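Forty Years of Soup Suppers at St. Brendan's
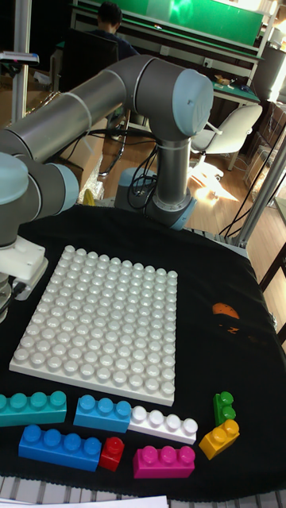 If you came in by the side door on the last Friday of May, you will remember the smell of onions before anything else. Our parish has been holding its soup suppers for 40 years now, and I think it is fair to say that most of us have stopped noticing how unusual they are. I certainly had, until I sat down with Lise Wong over a pot of tea and asked her to tell me how the whole thing got going.

Lise was a young mother then, new to the Bruvholm side of town, with two little ones and a husband who worked nights. She came to Mass for the better part of a year without learning anyone's last name. "Everybody was perfectly friendly," she told me, "but they all went home." One Sunday she stayed behind and asked the pastor whether she could use the kitchen on a Friday evening. He handed her the key and told her the back left burner was stubborn. (It still is, and we have replaced that stove twice!)

The first supper was lentil soup and store-bought rolls. Lise made far too much, and most of it went home in jam jars. By the following winter she had to borrow chairs from the Barrios Street school, and people who had sat on opposite sides of the church for a decade were passing the butter to each other and finding out they had cousins in the same village back home.

Many of you know Marius Ardeleanu from the choir, where he can be heard from the parking lot. He first came to a supper as a college student, mostly, he admits, because it was free. He was a long way from his family in Romania and had not been inside a church for some time. No one asked him about that. Someone asked him to carry the big pot, and then someone asked him if he could sing, and he has been carrying the pot and singing ever since. His sour soup with meatballs, made from his grandmother's recipe, drew 150 people this May, our fullest hall since the year of the big flood, when the count was 179 and supper was served in three sittings.

I asked Marius what he thought had kept the suppers going when so many good things in parish life seem to fade after a few seasons. He thought about it for quite a while, stirring his coffee. He said he supposed it was that there was always a next one. You could miss a month, or be cross with somebody, or be having a hard year, and the last Friday would come along anyway and there would be a bowl with your name on it, so to speak. He also said the bread had gotten a lot better.

The bread has indeed gotten better, and for that we thank the Sundico bakery, which has sent over its Friday loaves for longer than I have been writing this newsletter. Thank you, too, to the families who wash up. It is hot work and you do it with good humor, even when the ladles go missing.

A few practical matters, while I have your attention. The suppers will carry on through the summer as usual, starting at six, with grace said promptly so the little ones don't have to wait. We are trying cold soups in July, and I have been asked to promise that there will be a hot one as well. If you need a ride, please call the parish office and leave your name and street, and one of the drivers will ring you back. The hall floor is being looked at, so for the time being please come in by the side door and mind the step.

The supper collection in May came to $902, all of which goes to the food pantry on Wikov Avenue. The pantry is short of cooking oil, rice and baby cereal at the moment, and the basket by the baptismal font is there for anything you can spare.

Lise still has her original recipe card, by the way. It is so spotted that you can hardly read it, and she is copying it out fresh for the parish cookbook. If you have a soup you would like to see in there, please get it to her after either Sunday Mass, and do write down how many it feeds. We had a very nice barley soup turned in last time with no quantities at all.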